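# Kerimik

Last updated: March

Kerimik is my little word list of old Finnish-Canadian kitchen talk, the stuff my grandparents' crowd spoke up around the lake. It's 429 entries in one CSV, and it started life as a shoebox of recipe cards (mostly pulla, if I'm being fair to them).

## What's in it

Each row has the word, a rough English meaning, the spelling on the card and a colour code for how sure I am. Green is good, grey is me guessing!
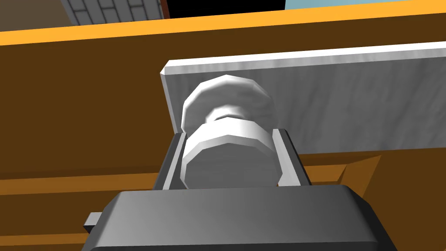

## Known problems

The spelling is all over the place, and I've left it that way on purpose. There are 8 versions of the word for coffee pot and I love every one of them. Three cards are too smudged to read, so those rows are blank after the first column. Please don't sort by the notes column, it's a mess and I'll get to it after the thaw. 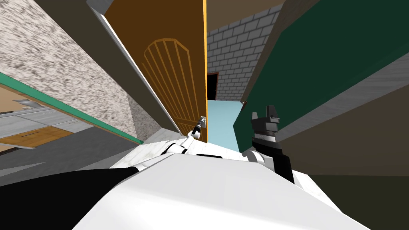
Ville Koskela wrote to say that half the "Finnish" baking words are really Swedish ones with a vowel stuck on the end, and that I should add an origin column before the list gets any longer. Fair enough, it's started, up to the letter K.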